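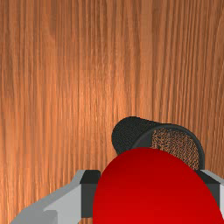
Reading the Psalms aloud at home is one of the simplest habits a family can take up, and I can't recommend it enough! You need a Bible, a place to sit and a bit of patience with yourselves for the first couple of weeks. We use the kitchen table, though any surface will do, and a plain stretch of wood with the grain running up it is quite nice to rest your eyes on while somebody else is reading. Put the Bible down open, so that whoever comes in first can see where you've got to.

Choosing where to begin

Please don't feel you have to start at Psalm 1 and march through to 150. Lots of people do and it's a lovely way to go, but if there are children in the house I'd begin with Psalm 23. It's short, most of us half know it already, and there are sheep in it (well, a shepherd, and the sheep are us). Read it every evening until it feels familiar, then move on to Psalm 4, a proper bedtime psalm: "I will both lay me down in peace, and sleep."

How to read it

Sit on two sides, if there are enough of you. Most verses in the Psalms fall into two halves, and the second half answers the first, or says it again a little differently. One side reads up to the middle of the verse, everyone takes a breath, and the other side finishes it. In many prayer books the break is marked with a colon or a star. If yours has neither, pencil one in.

Go slowly. Slower than that! Leave the pause even when it feels silly. My husband Zoltán used to gallop through his half as if he had a train to catch, and our daughter would be giggling by verse 3, but the pause did its work on him in the end and now he's the slowest of us all.

If you live on your own, read both halves yourself, out loud, and keep the breath in the middle. Psalms were sung long before most people could own a copy, and they do sound different in the mouth.

What about the angry ones?

You'll come to them sooner or later. Psalm 137 starts by the rivers of Babylon and ends somewhere very dark indeed. With small children I stop at verse 6. With older ones I read the lot and let them ask, and some of our best talks have come out of it. These are prayers, said to God by people who had lost nearly everything, and I find it a comfort that they were kept.

Finishing off

End with the Gloria if that's your tradition, or the Lord's Prayer, or just sit for a minute. If you sing, try 282 in our old green hymn book (numbers differ, so look in the index under Psalms). Then put the kettle on.

Missed a night? Pick up at the same psalm tomorrow.

Ildikó Gál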